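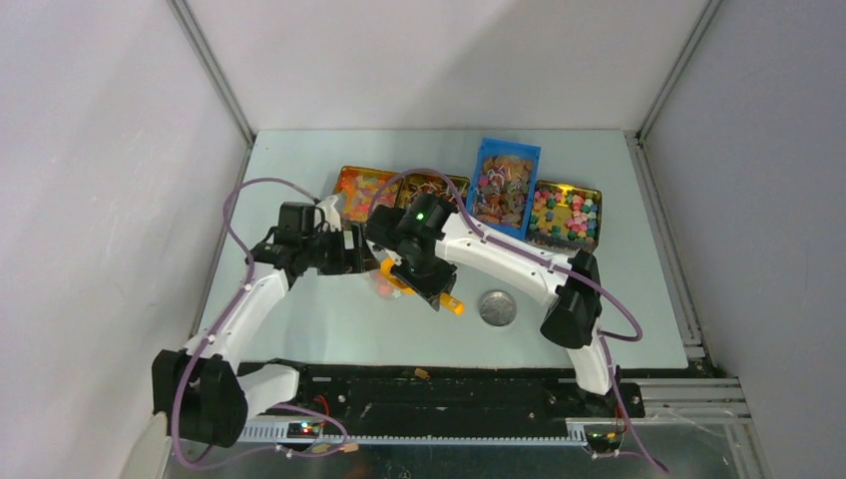 Humidity and the Sugar Shelf: Notes on Storing Gummies, Boiled Sweets and Foil Packs

Jun 2, 2022

Members who sell by weight have been asking about stickiness again, as they do each year when the weather turns. The short answer is water activity. A gummy and a boiled sweet behave in opposite ways in the same room, and one storage rule will not serve both.

A boiled sweet is a glass. It holds very little water and takes up more from any air that is damper than it is. The surface softens first, then grains, and the pieces weld together. A gummy starts out with far more water, held in gelatin or pectin, and in dry air it loses that water and turns tough. Most gummies are comfortable near 50 percent relative humidity. Boiled sweets want it lower, and 44 percent is already more than some recipes will put up with once the container has been opened.
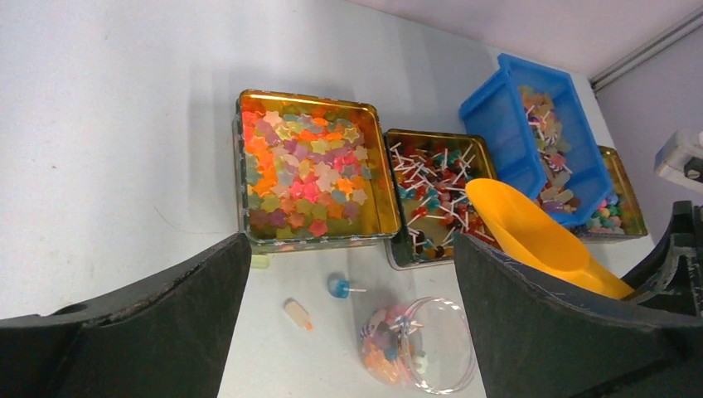
Sanding sugar complicates the picture. A coating of coarse sugar keeps gummies from sticking while it stays dry, but once it starts to dissolve it draws water out of the gel beneath and the piece begins to sweat. Oiled gummies do not sweat in the same way, though the oil goes stale sooner. Do not mix the two finishes in one container.

Wagner Bastos ran a storage comparison last November in the back room at Holtar, using pectin gummies from a single batch. The containers were tins with slip lids, tins with taped lids, and screw-top jars with a liner. After 9 weeks the slip-lid samples had lost the most weight and the jars the least. Taped tins came close to the jars — as long as the tape was replaced at every opening. 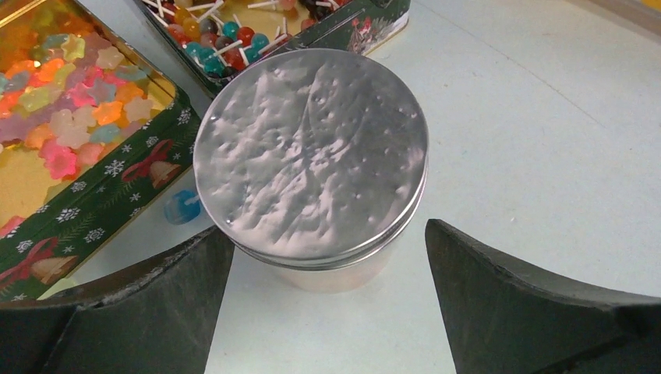 Round tin with a silver lid. Check the fit at the rim before refilling.

A few working points follow from the Holtar results.

Fill containers as full as is practical. Headspace is a supply of air, and every opening replaces it. If stock moves slowly, go down a container size.

Keep silica gel packs with boiled sweets only. In a gummy container they will pull the product below its target and leave it leathery.

Let cold stock come up to room temperature before breaking the seal. Condensation on a chilled sweet does more harm than a week in a damp room.

Paewai has moved to a 121-gram retail pack for its fruit drops, which cuts the number of openings per pack. The weight per case is unchanged.

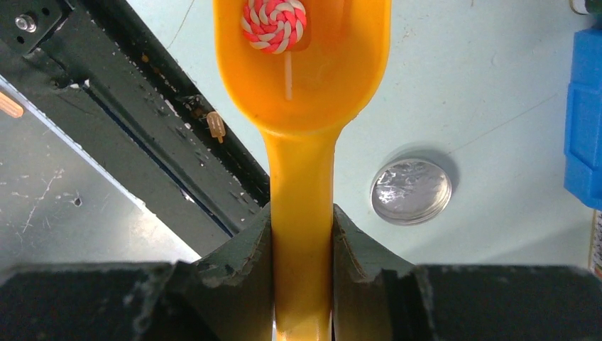

Tane Pomare writes that the silica advice is too strict, and that a small pack in a large gummy container has done no harm in his shop provided it comes out after the first day. That may hold for oiled product. We would still like to see weights before changing the recommendation.

Hygrometer readings for the next comparison can be sent to Beatriz Nogueira. Please state the container type, the finish and how often the lid came off.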